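Tsutomu Tamura has been repairing umbrellas for 21 years, the last 11 of them from a narrow shop called Nolumow. He started after his own umbrella broke and the store told him to buy another one.

"It needed one rib," he says. "I went home and fixed it with wire. It looked terrible, but I used it for two more winters."

Most jobs are bent ribs or torn seams. He charges the same for both and keeps a drawer of old handles for people who have lost theirs. January is his busiest month, when the wind comes up the street and customers line up before he opens.
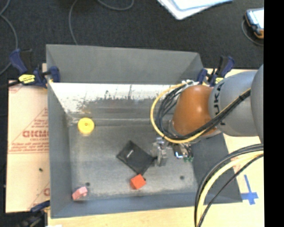
He does not work on the cheapest folding models. "The joints are riveted too thin," he says. "I can fix one -- then the next one goes."

His advice is simple. Open the umbrella indoors after rain and let it dry completely before you roll it up. Tamura says rust at the top spring is what he sees most.

He has no plans to take on an apprentice. "My niece asked," he says. "I told her to learn to sew first."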